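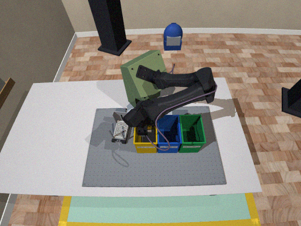 Robot arm over a row of open bins, computer rendering

Subject: Re: Satti settlement book, the reprint vs. the old one

Hi all,

Sorry for the slow answer, I had company through the end of February and the books were all piled up in the room they were sleeping in. I've got both editions side by side on the kitchen table now and I've been going back and forth between them for three evenings (my coffee has gone cold every single time).

For the people who just joined, the book we keep going on about is the history of the plain families who left the Prarer Valley and started over at Satti. The first edition was a church project with a brown cloth cover and no dust jacket, 200 copies, and most of those went straight to the families in it. The Ultetti reprint is the paperback with the barn on the front. If you bought yours in the last few years, you have the Ultetti.

I'll quote the question first so everybody has it, then try to go in order.

Earlier in this thread a list member wrote:

> I have the paperback and my cousin has the old brown one. We were
> on the phone trying to look up the same family and nothing matched.
> Her page numbers run higher than mine, and she has a whole section
> on the wagon trip that I can't find at all. Mine jumps from the
> meeting at the mill to the first winter. Did Ultetti cut it? Or
> did I get a bad copy? Also, is it worth hunting down the old one?
> The only one I've seen for sale lately was way more than I want
> to pay for a book I partly own already.
>
> Second thing. My great-grandmother is listed as having stayed
> behind in Prarer, but we have a letter she wrote from Satti. Is
> there any place to send corrections? I don't want to make a fuss,
> I'd just like it to be right for the kids.

OK! First off, you don't have a bad copy. My paperback does the same jump. What happened is that the wagon trip section got moved, and it's in the back now, after the family lists, under the heading "Other Papers." The table of contents doesn't break that part down, so unless you go leafing through the last pages you'd never run across it. I owned mine for a year before I found it, and I only found it because I dropped the book in the bathtub and was drying it out page by page with a hair dryer.

It isn't quite the whole section, though. The brown edition has the two sisters' diary entries mixed in with the main account, so you read a paragraph about the river crossing and then you get what the older sister wrote that same night. In the reprint the diary entries are gone except for the one about the lost cow. I miss them a lot. They're short and kind of grumpy and she complains about everybody's singing, and to me they're the best thing in there.

The page numbers are off because the old one is set in bigger type. Brown edition runs 443 pages. I've given up citing page numbers on this list for that reason, and I'd ask everybody to please cite by chapter and family name from here on. I know I've been the worst about it.

Now the part about the family lists, which I've spent the most time on. There are 59 households in the brown edition. The reprint has them too, but in alphabetical order, and the old one had them in the order they arrived. That sounds like a small thing, and for looking up one name the new way is a lot handier, I'll give them that. But in the old order you could see who traveled with who, and which households set out together and got there together, and if you're trying to figure out how your people ended up marrying the people they married, that's pretty much the whole story right there. My own grandparents' families are next to each other in the old list. In the new one they're at opposite ends of the alphabet and you'd never guess they shared a wagon.

I typed up the arrival order a while back for my own use. It's just the household names down the page, nothing fancy, and if you want it, write me and I'll send it along. You can fold it up and stick it in the back of your paperback. That's what my sister-in-law did with hers and she says she uses it more than the book.

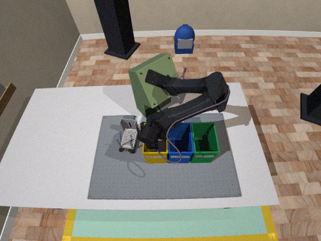

One reply that came to me off-list asks whether the arrival order can even be trusted, when the man who wrote it down was a small boy on the trip and did it from memory as an old man. Fair question, and I don't have a great answer. I'd say trust it for the early households and be careful with the later ones. The early ones line up with the land records at the Mellico courthouse, at least the ones I've checked. After the second spring it gets muddy. There are two households he lists as coming together where one of them was already paying on a quarter section the summer before, so either he mixed up two brothers or the land was bought ahead by mail. People did do that. I've got a second cousin who is sure it was brothers, and she's usually right about that branch, but she hasn't shown me anything on paper.

Which gets me to your great-grandmother. Please do send it in! You aren't making a fuss. The "stayed behind" list is the weakest part of the book in both editions, and I say that with love. From what I've been able to piece together, the compilers put down anyone who wasn't in the first church record at Satti as having stayed in Prarer. So if she came later, or came single and worked out in town for a while before she joined the church, she would land on that list by default. I know of several families with the same complaint. A letter in her own hand with Satti at the top is as good as it gets.

Before you send anything, copy the letter, both sides, and copy the envelope too if you still have it. Postmarks settle arguments. If the letter's in the old handwriting and you can't read all of it, don't let anybody "improve" it in the typing. Put a blank where you can't make it out. I've seen a perfectly good letter turned into nonsense by a helpful nephew.

As for where to send it, Ultetti does have an address for corrections on the back of the title page, and I've written to them twice. The first time I got a nice card thanking me. The second time I got nothing, but that was over the holidays, so I'm not holding it against them. My feeling is you should write to them and also send a copy to the reading room in Mellico, where they keep a folder in the drawer with the brown edition. Anything in that folder gets seen by whoever comes in to use the book, and I think that does more good in the short run than waiting for another printing that may be years off.

Is it worth hunting for the old one? Well. I paid 49 dollars for mine at an estate sale outside Mellico, with a broken hinge and somebody's pie crust recipe penciled inside the back cover (it's a good crust, I've made it). I'd pay that again without blinking. I would not pay what the dealers are asking this winter. If what you mostly want is your own family's entry, the paperback has it word for word, I compared a bunch of them and the text of the entries is the same down to the misspellings. If you want the diary, ask around your relatives first. They're in attics. They're under the hymnals. My neighbor found one propping up a sewing machine.

Other differences I noticed while I was at it, in no order:

The map in the reprint is cleaner but it leaves off the ford and the second schoolhouse. The old map folds out and is nearly always torn, so be gentle.

The school chapter has a new paragraph at the end about when the schools consolidated. It's useful and I was glad to see it.

The photograph of the first meetinghouse is flipped left to right in the paperback. The door is on the wrong side. It took my uncle, at ninety, glancing at it upside down from across the table, to catch that.

The glossary of dialect words is new too. It's a nice idea but whoever did it did not grow up around Satti. Half the words for kitchen things are the Prarer words. My grandmother would have had opinions.

I did wonder out loud at our last get-together if we should put together a little sheet of corrections ourselves, just for people on this list, and I got two kinds of answers.

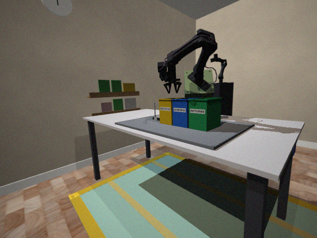
Another member thinks we'd only be adding a third version for folks to get confused by, and told me that "if it isn't bound into the book, it'll be lost by Christmas." I can't say that's wrong, I've lost plenty of loose sheets myself. But I keep coming back to the cousins on the phone who couldn't find the same family in two copies of the same book. A page or two would have helped them. So my plan, unless somebody talks me out of it, is to make one sheet, both sides, with the arrival order on the front and known mistakes on the back, and put my copy in that folder in Mellico too so there's at least one that stays put.

If you've got a mistake you want on it, send me the family name, the chapter, what the book says, and what you have that says different. Stories are welcome too, but mark them as stories please, so I can keep them apart from the paper stuff. I've already got a shoebox going.

And if anybody has a brown edition with the fold-out map in one piece, would you be willing to let me look at the lower right corner? Mine is missing and so is the reading room's. I think that's where the second cemetery was marked, and the reprint is no help at all there.

Off to start supper. I still owe two of you answers about the hymn tunes and I haven't forgotten.

Your friend in Mellico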